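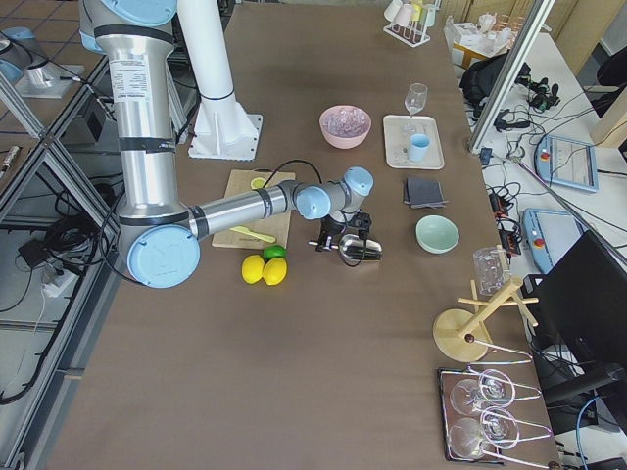

PRESS RELEASE: Clilter opens its refill shop this September

For immediate use

Hello from all of us at Clilter! I'm Francine Charbonneau, I started the shop, and I've been told a press release ought to be written as if somebody else were talking about me. I tried that for a whole evening and sounded like a bank, so you're getting it from me directly.

Clilter is opening a refill shop for dry foods in September. You bring your own jars, tubs or old bread bags, you fill them with as much or as little as you like, and you pay by weight. We'll have 60 foods on the shelves to begin with – flours, oats, rice, lentils, dried fruit, nuts, a frankly greedy amount of pasta, and the spices I've been mixing on a market stall for the past four years.

The stall is where all this comes from. I used to sell spice blends in little sealed packets, and people kept asking if they could have just a spoonful of this one or that one for a curry they were making that night. I couldn't do it with packets, but I could with a big tin and a pair of scales, and by the end of that summer the packets had gone and the tins had taken over the table (and most of my hallway, sorry to my family).

Signe Thygesen is joining me to run the shop day to day. She spent six years buying grain for a bakery and knows far more about flour than I ever will. "I'm most excited about the rye," Signe says. "We've got a coarse one and a fine one, and I'd love people to take home a little of each and see which bread they like better."

Our flours are coming from Grindavier, a small mill run by Poul Egilsson, who has agreed to grind to order for us so that nothing sits about for months. The spices are still mine, and the muesli is a recipe of Tove Kvaran's that I have been pestering her for since the stall days. It has toasted rye flakes and sour cherries in it and I eat it straight from the jar.

Opening times and prices

We'll open at 9 in the morning and close at 6, with a later evening once a week when we've worked out which one suits people. Prices are marked per 100 grams on every bin. There's no smallest amount, so if you need four cloves you can buy four cloves. We'll weigh your empty jar when you come in and write the weight on the lid in wax pencil, and next time you can go straight to the shelves.

The first 500 customers will get a cotton bag, printed by Traian Sandu with his drawing of a very smug lentil. I love it more than is sensible.

A few things people have been asking me

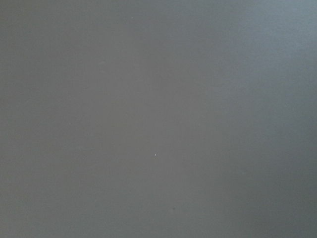
What happens if I turn up without a jar?
We keep paper bags by the till and they're free. There's also a shelf of clean, donated jars you can help yourself to, and if you have spare ones at home with lids that still fit, please do bring them in.

Will you sell oils and washing-up liquid?
Only food to start with. Oil needs a different sort of tap and a good deal more mopping, so we'll look at it again once we've settled in.

Is it all right for people with allergies?
We keep nuts and sesame on their own wall with their own scoops, but it is one room and there's flour in the air, so I can't promise that anything is free from traces. If your allergy is a serious one, please talk to Signe or me before you buy.

For the press

Signe and I are both happy to be interviewed, and we can let you in before opening hours if you'd like to look around in peace. Samples of the muesli can be sent out on request, for as long as I can keep my own spoon out of it. Please ask for Francine at Clilter.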